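Vomside wrist camera set: README and fault notes

Summary

Vomside is a small set of wrist-camera recordings from a two-finger arm doing tabletop pick-and-place with toys and a pink box. It was recorded at the Wosa bench and is kept mainly for one reason: during recording the gripper sometimes reported "closed" while the fingers were still open. The faulty episodes have been left in and labelled. Do not train a grasp policy on the whole set without reading the section on labels.

Contact: Urszula Mazurek
Last changed: 08/04/2020

What went wrong

The gripper controller sends a finger width with every camera image. In 12 episodes the width dropped to zero and stayed there until the controller was restarted. The arm took this as a finished grasp and carried on to the lift and the move over the box. In three of those episodes it also came down lower than the height limit allows, as the limit was only checked when the gripper reported itself open. The operator used the stop button each time. There were no injuries, and one fingertip pad was replaced.

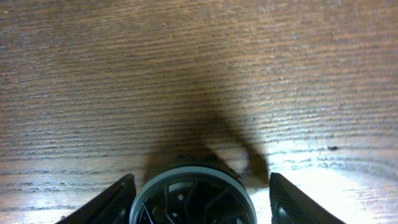
Fig. 1. Wrist view over bare table, with shadow across the grain.

Views like Fig. 1 are hard to judge for height. The wood grain gives some sense of distance, but the shadow has soft edges and our depth estimate followed it in several episodes. Treat the field est_height as unreliable wherever the table fills the view.

How to spot a bad episode

Compare the width field with the picture. If width reads zero and the fingers are plainly apart, the episode is affected. The script check_width does this with a simple mask and was then checked by hand.

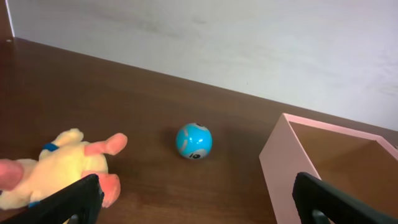
Hanna Tokarz

Episodes with the ball and the plush toy were the easiest to check by hand. There is open table between the fingers, so their spacing can be read at a glance. The mask does less well where a finger overlaps the plush or the box, and those episodes should be looked at by eye.

Labels

ok: width and picture agree
width_fault: width reads zero with the fingers open
low_stop: as above, and the operator stopped the arm
unsure: two people disagreed

Andor Veres and Kyung-hwa Nam labelled separately. Where they differed the episode was marked unsure, and it has not been settled since.

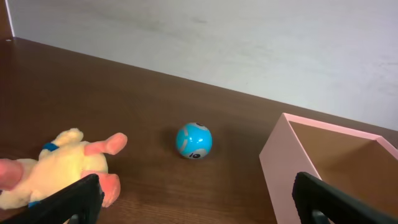

Photo: Eugeniusz Czarnecka / Fonberg

Cause

The fault was traced to the encoder cable at the wrist. It was clipped too tightly and lost contact when the last joint turned past a certain angle. The controller read a lost signal as zero. Two changes were made in May: the cable now has a longer loop, and a lost signal raises an error and holds the arm still. The height limit is now checked at all times.

Object notes

The mask needs most care with dark or partly hidden objects. Black parts are the main trouble, as the fingers are black too. In the truck layout the right finger hides most of the Rubik's cube, and the round dark object between the fingers has a silver rim that the mask can take for a metal fitting. The first version of check_width gave false alarms here, and version 4 ignores the bottom strip of the picture for this layout.

Known gaps

No force readings were kept. Sound was not recorded. The stop button time is written by hand and may be up to 5 seconds out. Episodes from the Todorova arm are not included, as it uses a different controller.

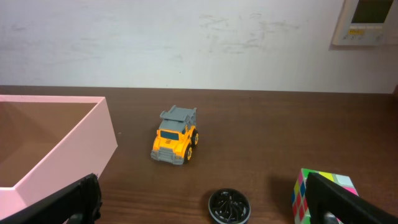

Requests for the raw controller logs should go to the contact above with the episode numbers needed. Logs are stored by layout, so please also say which one you mean; for the truck layout, look for the yellow cab and grey dump bed, with the pink box to the left. Corrections to labels are welcome and should give the episode number, the old label and the new one.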